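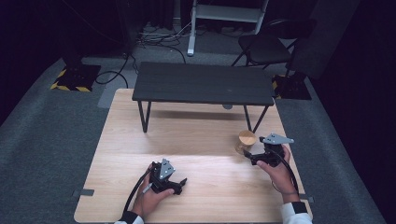 Ticket: Right gripper track drifts on cup pick, replay closes short of the rim
Project: Ultby tabletop demonstrations
Opened by: Neema Muriithi
Assigned to: Tane Merrick
Priority: Normal
Status: Closed

Neema Muriithi, 9:10 am
Demos recorded with the hand-held pair look fine while I'm doing them, but when the right-hand track is replayed on the arm, the jaw closes short of the cup. It stops on the near side and the fingers shut on nothing. Left-hand track replays where it should. Same operator for both hands (me), same table, same cup.

The task is the small cup on the wood-grain table. Right gripper picks it, left gripper stays over the middle of the table and is supposed to steady it once it is lifted. Calibration was run at the start of the session and passed for both units.

I have 200 demos in this batch and would like to know if they can be kept.

Tane Merrick, 9:42 am
Please send:
- the calibration report for both grippers
- the software version on the recording PC
- one demo where the replay misses and one where it doesn't, if you have one
- whether the miss is always in the same direction

Don't re-record yet.

Neema Muriithi, 10:25 am
Uploaded. Version is the April build, same as the other station. The miss is always toward the operator's right, and it gets worse the longer the demo runs. If I pick the cup straight away the replay gets it. If I hold still over the table first, or do the left hand first, it misses.

Tane Merrick, 11:05 am
Thanks, that helps. The calibration report is clean so I don't think it's the jaw offset. An offset would give the same miss every time and wouldn't grow during a demo.

I plotted the right gripper position against time for the bad demo. During the part where you say you're holding still, it creeps sideways 6 mm and then continues from there. The left trace is flat over the same period. So the pose estimate for the right unit is drifting. Things to try, in this order, one at a time, with a short hold-still recording after each:

1. Restart the tracker service and record with no other change.
2. Swap the two grippers between hands.
3. Swap the two data cables at the PC end and leave the grippers where they are.
4. Put the right cable over the outside of the forearm, with slack, and strap it above the cuff.

Neema Muriithi, 1:15 pm
Results:

1. Restart: no change. Still drifts right.
2. Swapped grippers: the drift stays with the right hand. The unit that was good on the left now drifts on the right.
3. Swapped cables at the PC: drift stays with the right hand.
4. Not done yet, out of straps.

Tane Merrick, 1:30 pm
OK, so it's neither the unit nor the port. Something about that side of the table or how that hand is held. How high are you carrying the right gripper compared to the left? And which way is the top plate facing while you wait?

Neema Muriithi, 1:48 pm
Right one is held higher. I come down on the cup from above and to the right, so the top plate leans out to the right while I wait. The left one I keep lower with the jaw pointing across the table.

Marama Ashby, 2:20 pm
Adding a note from the McKinnon station. We saw something like this when we moved next to the dark curtain. The tracker picks out features in the room, and plain dark cloth gives it very little. If the right unit is tilted out toward the curtain for several seconds it has hardly anything to lock on to. We cured most of it by clipping a few printed pattern sheets to the curtain. Any busy print will do as long as no two sheets are the same.

Tane Merrick, 2:31 pm
That fits. Neema, please do two hold-still recordings: one with the right gripper tilted out the way you usually hold it, one with the plate turned in over the table. Same height for both. Don't touch the cables between them.

Neema Muriithi, 3:05 pm
Done. Tilted out: drifts, same direction as before. Turned in: flat.

Got straps from Elsie and did step 4 afterward. No difference to the drift, but the cable no longer pulls on my wrist when I reach, so I'm leaving it.

Tane Merrick, 3:20 pm
Good. Pattern sheets on the curtain please, then run 2 picks with a long wait before each and replay both.

Elsie Whitcombe, 4:10 pm
I put the sheets up on the curtain from table height to head height. Please don't use the shiny paper from the Drerholm box, the lights reflect off it. I used the matte stock.

Neema Muriithi, 4:45 pm
Two picks recorded with a long wait first. Both replays close on the cup. Traces are flat during the wait.

Still need an answer on the existing batch.

Tane Merrick, 5:10 pm
Ran the drift check over the whole batch. It flags any demo where the gripper position moves while the motion sensor says it's at rest. The flagged ones have been moved to the quarantine folder and should not go into training. The others can stay. Please re-record to make up the number, and mark the new ones "curtain sheets up" in the notes field so they can be told apart.

Manaia Tautahi, 5:25 pm
Can the check be run at the end of each session instead of when somebody notices a bad replay?

Tane Merrick, 5:32 pm
Yes. It will go in the Flivano upload script as a warning. It won't block the upload. Separate ticket opened for that.

Cause: right gripper tracker losing features when tilted toward plain dark curtain during long waits.
Fix: matte pattern sheets on curtain. Operators to keep the top plate turned in over the table when waiting.
Closed by Tane Merrick.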